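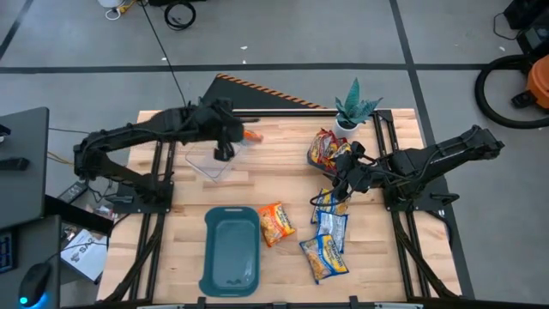

Notas para la charla del martes. Sala 2, 30 minutos con preguntas. No leerlas en voz alta, que la última vez se notó.

Apertura
Saludar. Presentarme: Nabila Lau, equipo de planificación de Hudec. Decir que vengo a hablar de Darkix, nuestro planificador para dos brazos, y esperar a que se vayan los que buscaban la charla de modelos de lenguaje, que es en la sala de al lado y tiene café.

Primera idea: dos brazos son un problema de calendario
Con un brazo planificas trayectorias. Con dos, gestionas una agenda compartida entre compañeros que no se hablan. La primera versión de Darkix lo resolvía con un cerrojo global: si uno se movía, el otro esperaba. Cero colisiones. También cero motivos para haber comprado el segundo brazo. (Pausa. Si no se ríe nadie, seguir.)

Ahora reservamos volumen por tramos de 600 milisegundos. Cada brazo pide su trozo de espacio, lo usa y lo suelta. Lo difícil es que lo suelte. Contar el bloqueo de Gullilwood: los dos brazos cediéndose el paso toda una tarde, educadísimos, y el registro lleno de avisos que habíamos clasificado como «informativos».

Segunda idea: la percepción miente con mucha seguridad
Bolsas de aperitivos. Brillan, se arrugan, se solapan, y dos bolsas naranjas juntas son, para el segmentador, una bolsa naranja grande con ambiciones. Y luego está el recipiente transparente, que deja ver la veta de la madera y que la cámara de profundidad considera una cuestión de opinión.

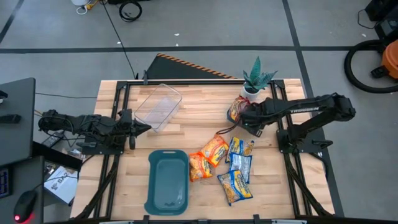

Lo que hacemos: no pedirle a la percepción una respuesta, pedirle varias con su peso, y que el planificador elija el agarre que sobreviva a más de una. Sale más lento. En Dradholm lo pasamos sobre 3,466 escenas grabadas y los agarres dobles bajaron lo bastante como para dejar de discutirlo en las reuniones. Ojo: son escenas reproducidas, decirlo antes de que lo pregunte alguien de la primera fila.

Tercera idea: herramientas
El visor de reservas lo escribimos para depurar una tarde y lleva más de 2 años en producción. Enseñarlo — sin abrir el menú de opciones, que se cuelga.

Preguntas probables
¿Por qué no aprendizaje de extremo a extremo? Respuesta corta: también lo probamos, y sigue haciendo falta alguien que reparta el espacio. Respuesta larga: en el pasillo.
¿Se publica el código? El visor, en septiembre. El planificador, cuando legal conteste al correo.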